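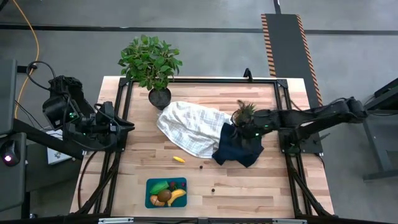 SAVIRBRIDGE QUESTIONS "NEXT DUBAI" CLAIMS FOR SHEHU PORT ZONE

Group asks backers to publish the sums before June vote

Savirbridge, a group that follows public spending in the Shehu district, today called on the promoters of the proposed Shehu Free Trade Zone to show how they arrived at their promise of 4,000 jobs. The figure has appeared on banners, in two speeches and in a glossy brochure. It has not appeared next to a calculation.

The zone would give foreign firms a tax holiday of 30 years on land beside the river port. Its backers, led by the development company Clirnix, say it will turn the district into a regional center for trade and banking. Savirbridge has read the brochure twice and found a good many skylines in it, most of them in other countries.

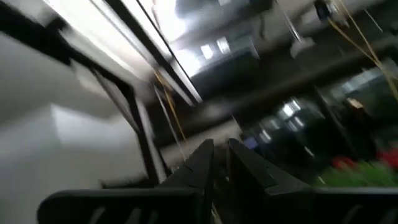
Engelbert Pfister told Friday's public meeting that he had heard the same speech for the old grain terminal, right down to the part about Singapore, and that the terminal now stores road salt. He asked which companies had signed. The answer from the platform was that interest was strong.

Interest is not a lease. According to the papers handed out at the meeting, nearly 60 firms have "expressed a wish to be kept informed." Only one, the freight company Reselell, is listed as a tenant, and its entry carries a footnote saying that terms are still under discussion.

Savirbridge is asking for the following before the district council votes:

1. The full list of firms counted as interested, with the date each was last contacted.

2. A plain statement of who pays for the access road if the zone is half empty after its first few years. The brochure says the road will be "jointly delivered," which could mean almost anything.

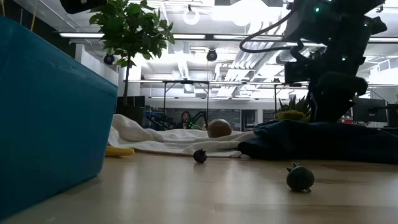
3. The job estimate broken down by year and by type of work, with construction jobs kept separate from permanent ones.

4. The text of the tax agreement, including what happens if a firm leaves early.

None of this should be hard to produce if the work has been done. Clirnix has said the full study runs to 100 pages and will be released "at the appropriate time." Savirbridge would suggest that the appropriate time is before the vote.

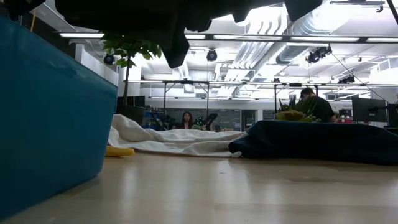 One shop owner at the meeting said she would be glad to see the port busy again and would vote for the zone tomorrow if someone could tell her what her own taxes would look like when the big firms were paying none. She was promised a written reply. As of this release she has not had one.

Savirbridge takes no position for or against a trade zone in Shehu. It will publish any documents it receives from Clirnix or the district council, in full, at its office and on its website.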